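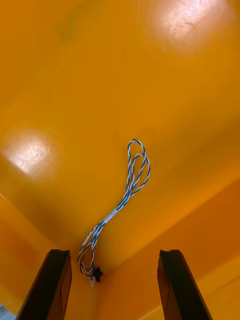 Figure 1. Twisted blue and white wire in a bin, with the gripper fingers open.

Writing the House Rules for a Two-Arm Sorting Cell
Project Laso, final report, May 2, 2023

When we joined Laso in September, the cell could already sort small electronic parts, and we loved watching it! What it didn't have was a set of rules that every team could follow. Zinard and Vedo, the two teams before us, each kept their own notes, and the notes disagreed on almost everything (even on what to call the bins). Our job was to write one shared standard and try it out over 57 sessions.

Rule 1: Check the bins first
Every session starts with a look into each bin through the wrist camera. Scratches are fine. Glare is fine too, as long as the operator has noted where it falls, and this was the part we underestimated most.
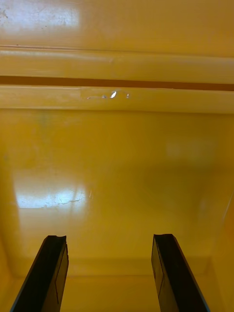 Figure 2. Wrist view of an empty bin. The light reflects off the far wall.

We first wrote "bins must be clean," and then spent a whole meeting arguing over what clean means. The final wording is "no loose parts, no tape, no wire ends." Much easier to check!

Rule 2: One arm over the tray
Both arms can reach the center, so only one may be there at a time. The other waits over a bin on its own side with nothing under it that could snag. We also ask for paper in the bottom of the steel tray, and for parts to be laid out with some space between them. 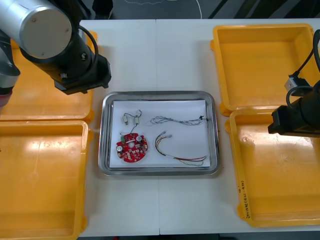 Wire bundles got a section of their own. They catch on everything, and our early draft treated them like any other part. Now the operator sets the slowest speed, grips at the sleeve if there is one, and never pulls on a connector. Pan, our checklist app, won't open the session until those 10 boxes are ticked.

Rule 3: Stop before the second try
If a grasp misses, the arm backs off and the operator looks again. Small motors with leads are the best practice parts for this, with so many ways to approach them.

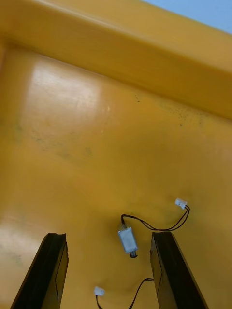

Figure 3. Small motor between the open fingers, with white connectors nearby.

What we would change
Some 100 comments came in from other students, and we used nearly all of them. Five are still open, mostly about labeling the bins so the names survive wiping. We'd also like the glare note to become a sketch in Pan, so the next operator can see it at a glance. The full checklist is in Appendix A.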